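Lo que aprendimos tirando demostraciones a la basura

Os debía esta entrega desde abril, cuando varios me escribisteis preguntando en qué andaba metida después del número dedicado a sensores de fuerza. Pues en esto: llevo toda la primavera peleándome con una pregunta que parece tonta y que me ha quitado bastante sueño. Si vas a enseñarle a un par de brazos una tarea de montaje a base de demostraciones humanas, ¿te conviene tener muchas o te conviene tener buenas?

La respuesta de manual es "las dos cosas, gracias". Pero en Siltex somos un equipo pequeño y cada hora de teleoperación sale de la agenda de alguien, así que había que elegir. El encargo venía de Pumton, que monta piezas pequeñas de plástico y quiere que dos brazos trabajen coordinados, cada uno con lo suyo en la pinza, hasta que encajen. Para una persona es un gesto sin misterio. Para una política aprendida por imitación es un horror, porque los dos brazos se mueven a la vez y un error pequeño en uno obliga al otro a corregir, y esa corrección casi nunca está en los datos.

Grabamos 105 demostraciones y entrenamos con todas, tan contentas. El resultado fue... digamos que mejorable. Los brazos se acercaban con mucha elegancia, se quedaban el uno frente al otro y entonces empezaba una especie de baile de indecisión: adelante, atrás, un poquito de giro, adelante otra vez. A veces acababan encajando las piezas y a veces se pasaban el intento entero dudando.

Me puse a ver las grabaciones una por una (un viernes entero y más café del recomendable) y ahí estaba el baile. ¡Era nuestro! Los operadores también dudábamos. Cuando teleoperas dos brazos te paras a pensar, tanteas, cambias de idea a medio camino, y el modelo se lo traga todo con el mismo apetito: la maniobra limpia y el titubeo.

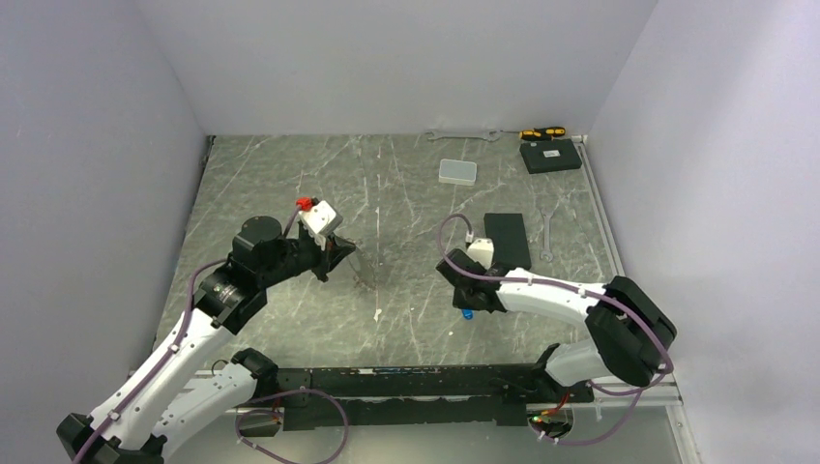 La célula de montaje, con una pieza en cada pinza.

Así que probamos algo muy poco glamuroso: filtrar. Escribimos una puntuación por demostración que penaliza tres cosas, las pausas largas con las dos pinzas ya cerradas, los cambios bruscos de dirección en la muñeca y los reagarres. Sin red neuronal ni nada exótico, todo sale de las posiciones articulares y del estado de las pinzas, que ya guardábamos en Arkivo con cada episodio. Ordenamos, miramos a ojo los casos dudosos y nos quedamos con 55.

Entrenamos de nuevo con la misma arquitectura, los mismos hiperparámetros y poco más de la mitad de los datos. Y el baile se redujo una barbaridad. No desapareció, que conste, pero los brazos llegan al punto de encuentro y se deciden. Los intentos son más cortos y, sobre todo, más parecidos entre sí, cosa que a la gente de Pumton le importa bastante más que a mí.

Ahora la parte que me tiene con la mosca detrás de la oreja. Al filtrar te cargas también las recuperaciones. Una demostración en la que el operador agarra mal, se da cuenta y lo arregla puntúa fatal con nuestro criterio, y sin embargo enseña algo valiosísimo. Lo notamos enseguida: con el conjunto filtrado, si la pieza entra torcida en la pinza, el sistema sigue adelante tan tranquilo, como si no pasara nada. El modelo entrenado con todo al menos lo intentaba (mal, pero lo intentaba).

El apaño fue rescatar a mano 8 episodios de los descartados, elegidos porque la corrección era clara y rápida. Con ellos dentro, el modelo recupera parte de esos reflejos y no vuelve a dudar tanto. ¿Es un método? Pues todavía no, es una señora mirando vídeos - yo - y decidiendo con el dedo. Lo que me gustaría es separar automáticamente la duda de la corrección, que desde fuera se parecen muchísimo. Mi sospecha es que la diferencia está en lo que ocurre justo después: quien corrige acaba en una postura nueva y quien duda vuelve a la de antes. Tengo un borrador de esa métrica y de momento falla en cuanto los dos brazos se mueven a la vez, o sea, casi siempre.

Un detalle práctico por si alguien quiere repetirlo en su laboratorio: guardad los descartes. Estuve a un comando de borrarlos para liberar disco y ahora son la parte más interesante del conjunto. Y anotad quién teleoperaba, aunque sea con un código. Nosotras no lo hicimos en las primeras sesiones y me he quedado sin saber si el filtro selecciona buenas demostraciones o simplemente a los operadores con mejor pulso.

Lo siguiente es llevar el mismo filtro a la célula de Sutherland, con otras piezas y otra gente a los mandos, y ver si los umbrales aguantan o hay que tocarlos todos. Si trabajáis con imitación a dos brazos y tenéis algún truco para etiquetar recuperaciones sin dejaros la vista, contestad a este correo, que leo todas las respuestas aunque tarde un poco.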